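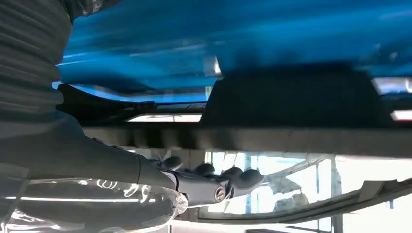 A round silver screw head against dark grey. Photo: Leonor Calado

Bermúdez is open again, and I can finally stop driving to the Nultari retail park every time I need a hinge!

If you've lived in Gorano for any length of time you'll know the shop I mean, the old ironmonger's on Horkura Street with the bell that never quite rings. It shut its doors 14 weeks ago when the ceiling in the back room came down, and a lot of us assumed that would be the end of it. The lights were off, there was a handwritten note on the door, and the note got paler and paler.

Well, they opened up again on Sunday morning and I went straight down (still in my gardening shoes, sorry to whoever mops the floor). There was a queue by nine. I only wanted two brass hooks and came out with a washing line, a tin of furniture wax and a very good torch, so nothing has changed there.

What has changed is the layout. The paint has moved to the left as you go in, keys are now cut at the back, and the counter is a fair bit lower than it was. I'm pleased to say the wall of little drawers has survived, all 28 of them, and you can still buy a single screw or washer if that's all you're after. Bring the old one with you and they'll match it up while you wait.

Prices have crept up a bit. A house key is a little dearer than it was in the spring, though still less than I paid in Nultari last month for one that sticks.

Opening hours are shorter for now, eight till two, and they're hoping to go back to full days in November. Knife sharpening isn't running yet, but you can put your name on the list by the till. I was number 19, so I'll be sawing at my tomatoes for a while yet.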